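Kaimal 2 review: good timeline, shaky promises

Sunday, November 24, 2019

Kaimal is software for recording two-handed demonstrations and turning them into motion plans. The sales page says you can go from a fresh install to a usable plan in an afternoon. I don't believe many people have managed that. It took Hema Poojary and me most of a week, and Hema had used version 1.

The recorder is the best part. It takes both handheld grippers as separate tracks, lines them up on one timeline, and lets you trim without wrecking the sync. Scrubbing is quick. Labels can be edited in bulk, and the export opened in our own tools with no conversion script. If the product stopped there I would have fewer complaints.
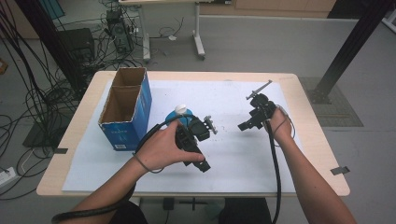
Both grippers in hand, box on the paper, bottle beside it.

The perception module is where I started to lose patience. It is supposed to segment objects with "no tuning." On our runs it liked the bottle well enough until a gripper came near it, and then the outline jumped to the gripper jaws and stayed there. The divided box was worse. Kaimal kept fitting one solid block, so the planner refused to put anything in either compartment. There is a setting for open containers, buried 4 menus down, and the manual gives it a single line.

Planning itself is fine on one arm. With two, it hands out waypoints that look sensible in the preview and then stalls at the handoff. Murali Pinto wrote to support and was told a fix is due in December. We'll see. The same reply called the stall "expected behavior," so I'm not sure what is being fixed.

Then the price. A seat costs $400, and the planner is a separate add-on. Mustis does less, but it does it without a license server that logs you out over lunch.

I'd buy the recorder alone if they sold it that way. As a full package, wait for the next release and ask for a trial using your own recordings, especially any with boxes in them.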